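Loose saucepan handle – epoxy or replace the rivets?

Kerngate Forums > Home Repair > Small Fixes

kettle_notch
2024-04-26
The long handle on my Stilex saucepan has worked loose. Two aluminum rivets, phenolic grip, steel tang. The grip has a hairline crack starting at the rear rivet hole. I have a tube of Nistor two-part epoxy in the drawer. Can I flood the gap and clamp it, or am I wasting my time?

dpanghel
Wasting your time on the rivets. Epoxy in that joint sees heat on one side and leverage on the other. Check the data sheet for the service temperature. Most general-purpose epoxies soften well below what a tang reaches over a gas burner. Drill the rivets out and set new ones.
Despina Anghel

morrow332
Disagree in part. I filled the same kind of crack with high-temp epoxy last August and it has held. Electric stove, low heat, never in the oven. Degrease with acetone, scuff with 186 grit or whatever you have near that, clamp overnight.

dpanghel
A crack in the grip and a loose rivet are separate faults. Epoxy is fine for the first. And nobody sells 186 grit.

morrow332
Typo, 180. The rest stands.

hm_lau
Measure the rivet shank before ordering. Mine was 5 mm and the Undodley kit I bought only went up to 4. They swapped it, but it took 15 days. Solid rivets, not pop rivets – a pop rivet leaves a hollow core on the inside of the pan and it will leak.
Hui-mei Lau

kettle_notch
Shank is 5 mm here as well. I can get solid aluminum in that size. What do I back it with? I have no anvil, and the only floor I can hammer on is in the laundry area. 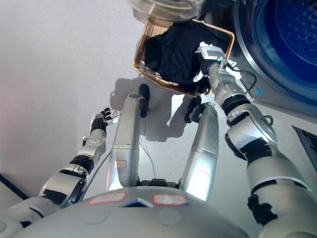

Laundry area, looking down at the floor by the basket.

hm_lau
Any heavy flat steel will do. Set it on the floor, factory head down, and peen the tail in light hits. Keep the grip off until the tang is tight, if yours comes apart that way.

morrow332
Mine didn't come apart. Worth checking first.

kettle_notch
It has an end screw, so it should. Ordering rivets and keeping the epoxy for the crack.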